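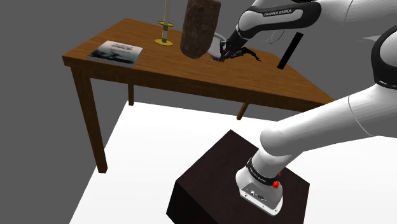

Comparing grippers is slow work, and the engineer who runs the trials at Rarkell prefers to do the first rounds in simulation. Each round puts one arm on its pedestal beside a table of awkward props. "The book is the easy one. It's flat, it's closed, and every gripper manages something with it," she says. "A plate is harder. You have to come in right at the rim, and if your fingers are thick you find out fast."

Rarkell tested 4 grippers over the winter, with 100 attempts for each prop. The two that stayed in were the Okar and the Umali. The Okar closes harder. The Umali has more give at the tips, and she likes it better for thin objects.
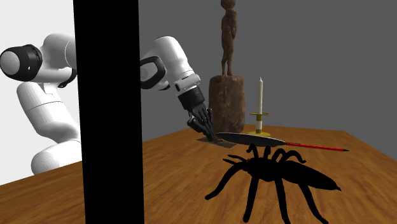 The arm with its gripper down at the tabletop, behind the spider model.

She keeps the layouts crowded on purpose. A candle in a holder next to a statue leaves little room for the wrist to turn, and the Zakari controller has to plan its way around both. "It used to take the long way every time," she says. "After the March update it got less shy."

She doesn't trust the scores all the way. Contact with thin parts, like the legs of the spider, is hard to model well, so the real arm gets the final say. Those runs are next on her list, starting with the Umali.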